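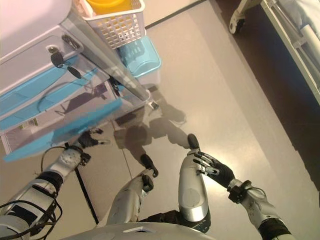

Pludier Medical Cart, White and Light Blue

The Pludier is a ward and treatment-room cart for medicine boxes, tubes, small bottles and consumables. It is supplied by Jusia in one body size, with a choice of drawer layout. The standard color is white with light blue drawer fronts. Other front colors are made to order.

Rated load: 35 kg, spread over the top and drawers
Order code, standard layout: 1588
Order code, with side baskets fitted: 1588-B
Assembly: supplied assembled, baskets packed separately

Top surface

The top is white with rounded corners and a raised rim. It is meant as a short-term work surface during a round. Stock should go back in the drawers before the cart is moved any distance. Wipe down with a neutral detergent or a standard ward disinfectant. Do not use abrasive pads or acetone.
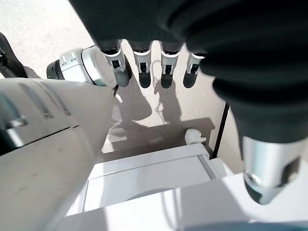
Replacement drawer fronts are available singly. Quote the order code and the drawer position, counting from the top. Fronts clip on from inside the drawer and need no tools.

Drawers

Shallow drawers are intended for small packs in a single layer. Low boxes can lie flat; tall cartons should be measured against the inside height before a layout is chosen. Dividers are optional and are ordered by the set. Each set contains 2 long and 2 short strips. Empty the drawer before fitting them.

Drawers pull out far enough to reach the back row and lift off the runners for washing. Let the runners dry fully before refitting.

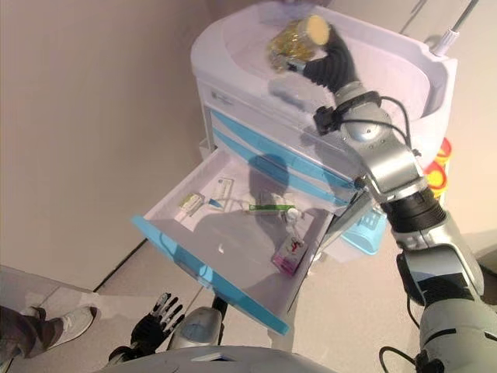
The lock is operated by key. Spare keys can be ordered against the number stamped on the original, and Jusia ships them to the registered purchaser only. Drawer locks should be tested after every deep clean.

Baskets and accessories

Side baskets hang on the body of the cart and lift off for cleaning. Baskets can be used in combination, as with the white grid-pattern basket and the light blue plastic one near the drawers in the picture below. Use them for items that do not need to be locked away. A basket should not be used as a handle when turning the cart.
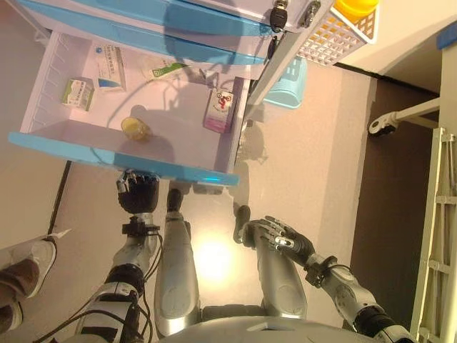 Restocking is simplest with one drawer open at a time, working from the lowest up. Place the most used items toward the front edge and keep printed faces visible where the pack allows it. Small round jars are easily lost behind cartons, and a front-center position like the one given to the yellow jar keeps them in reach. Remove the key from the lock when restocking is finished.

Service and spares

Runners, locks and baskets are stocked at the Messina warehouse. For technical questions contact Noemi Leone; for quotations on more than one cart contact Dario Pagano. Warehouse closed for inventory in July.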